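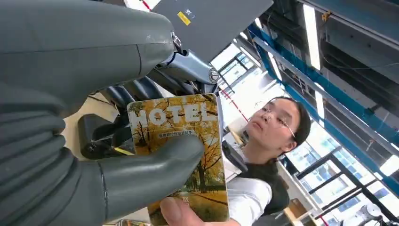 그림 4-1. 객실용 카드키

4장. 카드키 등록과 발급

이 장에서는 Katus 객실 관리 프로그램에서 카드키를 등록하고 발급하는 방법을 설명합니다. 도어록 설치와 배선은 3장을 참조하십시오. 화면 구성은 2019-06-01 배포판을 기준으로 하며, 이전 판에서는 메뉴 이름이 다를 수 있습니다.

4.1 시작하기 전에

발급기를 프런트 PC의 USB 단자에 직접 연결합니다. 허브를 거치면 인식이 끊기는 경우가 있습니다. 발급기 표시등이 녹색으로 바뀌면 프로그램을 실행하고 관리자 계정으로 로그인합니다. 초기 비밀번호는 1628입니다.

주의: 초기 비밀번호는 첫 로그인 직후 변경하십시오. 변경하지 않으면 마스터 카드를 발급할 수 없습니다.

4.2 객실 카드 발급

1. 메인 화면에서 [카드] > [새 카드]를 누릅니다.
2. 객실 번호를 입력합니다. 목록에 없는 객실은 [시설] 메뉴에서 먼저 추가해야 합니다.
3. 입실일과 퇴실일을 지정합니다. 퇴실 시각의 기본값은 오전 11시입니다.
4. 카드를 발급기 위에 평평하게 올려놓고 [쓰기]를 누릅니다. 신호음이 한 번 울릴 때까지 카드를 움직이지 마십시오.
5. [읽기]를 눌러 객실 번호와 기간이 맞게 기록되었는지 확인합니다.

참고: 한 객실에 동시에 유효한 카드는 여섯 장까지입니다. 일곱 번째 카드를 쓰려고 하면 오류 코드 E7이 표시됩니다.

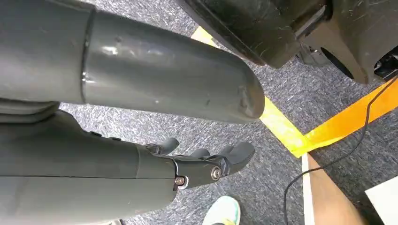

4.3 분실 카드 정지

1. [카드] > [발급 내역]에서 해당 객실을 찾습니다.
2. 분실된 카드를 선택하고 [정지]를 누릅니다.
3. 같은 객실로 새 카드를 발급합니다.
4. 새 카드를 해당 객실 도어록에 한 번 댑니다. 이때부터 이전 카드로는 문이 열리지 않습니다.

주의: Brinell 계열 도어록은 프로그램과 실시간으로 통신하지 않습니다. 4번 단계를 건너뛰면 정지한 카드가 퇴실 시각까지 계속 작동합니다.

4.4 카드가 읽히지 않을 때

신호음이 세 번 울리면 읽기 오류입니다. 카드 표면을 마른 천으로 닦고 다시 시도하십시오. 발급기 주변의 휴대전화나 금속 물체도 치웁니다. 다른 카드는 정상인데 한 장만 계속 오류가 나면 그 카드는 폐기합니다. 모든 카드에서 오류가 나면 발급기를 분리했다가 다시 연결하고 [설정] > [발급기 점검]을 실행합니다.
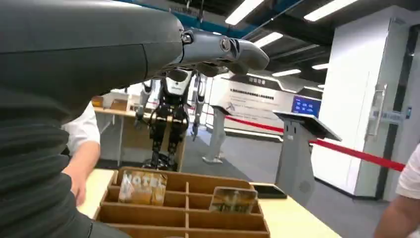
그림 4-2. 테이블 앞쪽으로 뻗은 손

4.5 발급 내역 보관

발급 내역은 매월 1일에 자동으로 저장됩니다. 저장 위치는 [설정] > [백업]에서 바꿀 수 있습니다. 7월에 객실 요금표를 갱신하는 업소는 갱신 전에 수동 백업을 한 번 실행하십시오. 백업 파일을 다른 PC로 옮기는 절차는 6장에 있습니다.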